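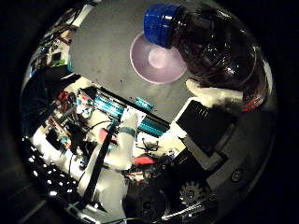
Fig. 4. Wrist camera view of a bench in use, with glass, cloth, terminal blocks and the arm all within the same field.

4. Bench rules before you let the arm move

I wrote this section after my first month with the arm, so it's blunter than the rest of the guide. Read it once all the way through, then do the steps in order. They go quicker than they look on paper (my best is 42 seconds, but I'd already put the bottle away).

4.1 Check the bench from the wrist

1. Put the arm in Hold and bring up the wrist view on the Camlow panel. Keep your hands off the bench while you look.

2. Start with glass. A big brown bottle like the one in Fig. 4 gets treated as full until you've picked it up yourself and looked. Make sure the cap is screwed down, then move it to the bottle shelf. If it's lying on its side, stand it up first and wipe underneath.

3. Next, cloth and anything stringy. A crumpled white cloth is my personal nemesis, it shows up so bright in the view that you stop seeing it as an object at all! Fold it and put it in the drawer.

4. Follow the arm's cable with your eyes all the way along. It should run straight along the arm like it does in the figure. If there's a loop big enough to get a thumb through, stop and redo section 3.

5. Look for open boards and wiring. Anything with bare components goes in a lidded tray or outside the taped line before motion is enabled.

6. Terminal strips can stay on the bench if they're what you're working on, but clamp the rail. Disconnect the supply at the wall as well as at the strip, and hang your tag on the plug.

7. Gears, rods and other loose metal go in the parts bin. Yes, even the one you're going to need in five minutes.

Note: The wrist lens bends everything near the rim. Don't judge clearance from the outer part of the picture. Walk around and look at the bench from the side, and if you want a number, use a tape measure.

Note: Part of the hand housing shows along the edge of the view. Get used to where it sits on your unit, so you'll notice if the camera has shifted in its mount.

CAUTION: The panel's "area clear" light only tells you the gate is shut. It knows nothing about what's on the table.

4.2 First motion

8. Load the slow profile. On our setup that's program 434. Check the number on the panel, don't go by what was loaded last time.

9. Stand at the gate with a hand on the stop button and say "moving" out loud. I felt silly for a week. Andri Aebischer, who trained me at Tiselwood, still does it in an empty room, so I do too.

10. Run one full pass with the gripper open and nothing to pick up. Watch the elbow as well as the hand, it swings wider than you'd expect.

11. If anything on the bench gets nudged, hit stop, go back to step 1 and start over. Don't reach in to straighten it while the arm is in Hold. Hold keeps the motors powered.

CAUTION: Reaching in is only OK with the key out and in your pocket. Someone else's pocket doesn't count.

4.3 Writing it down

12. Put your initials, the program number and anything you moved in the bench log. One line is plenty.

13. For a near miss, use the yellow sheet instead and leave the bench as it is until a second person has looked at it.

Section last changed 3 April 2021: step 6 now includes the wall plug, and the old step about the Gruber clamps has moved to section 7.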